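I caught Despina Gashi on her lunch break at Plurnlow, where she spends her days teaching robot arms to tidy up. I wanted to know when I could hand over my kitchen (soon, please!).

"You'd be waiting a while," she said, laughing. "Folding a towel still ruins my afternoon."

So what can they do? Mostly the dull shop-floor stuff, she told me: moving things between a mat and a tray, over and over. Her team runs a task like that 3000 times in simulation before trying the real arms, and she still keeps a list of 13 ways it can go wrong. Clear containers are on it. "You and I see a glass. The cameras see whatever's behind the glass."
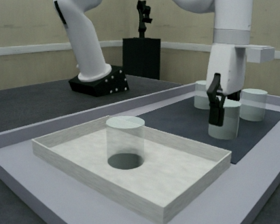

A simulated tray task, with one see-through cylinder in the tray and three more by the mat.

I asked if she'd trust one with her own dishes. She thought about it for longer than I expected.

"Plastic ones, maybe. In April we tried mugs and I went home with three fewer than I brought."

And the laundry? "Ask me in 12 years."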